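Finard et la Maison Carhuamaca ouvrent leurs ateliers d'écriture du soir à Wullham

Wullham, le 16 décembre 2018 - C'est avec beaucoup de joie, et un peu de trac aussi, que l'association Finard annonce l'ouverture en mars prochain d'un cycle d'ateliers consacrés à la correspondance, à la Maison Carhuamaca. On y écrira des lettres, de vraies lettres, à la main, à des gens que l'on aime ou que l'on a perdus de vue. 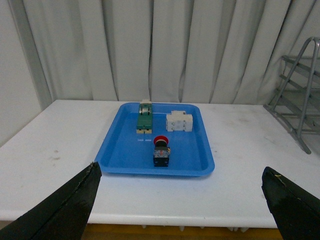
L'idée est née d'une longue conversation entre Jytte Thoroddsen, directrice de Finard, et la romancière Thaís Trindade, qui entretient depuis l'adolescence une correspondance avec une cousine de Fliltemgate. « Nous avions commencé par parler du prix des timbres, et deux heures plus tard nous avions un programme presque complet », raconte Jytte Thoroddsen.

Le cycle comprendra 25 séances, ouvertes à 48 participants répartis en petits groupes. Aucune expérience n'est demandée - les fautes d'orthographe sont les bienvenues, et les ratures aussi !

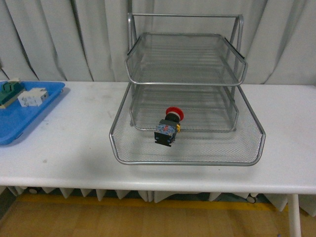 Consuelo Muñoz animera les soirées consacrées aux lettres de famille, tandis que Ketill Thoroddsen s'occupera des débutants, avec la patience que lui connaissent les habitués de la bibliothèque. Une lecture publique clôturera la saison, et les auteurs qui le souhaitent pourront y confier leurs pages à un comédien.

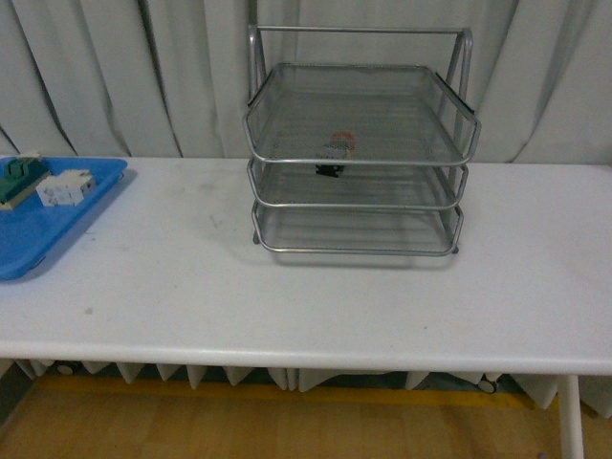
INFORMATIONS PRATIQUES

Inscriptions ouvertes dès maintenant à l'accueil de la Maison Carhuamaca, à Wullham. Participation : 263 euros pour le cycle complet, papier et enveloppes compris, avec un tarif réduit sur demande.

Contact presse : Ásdís Holst, association Finard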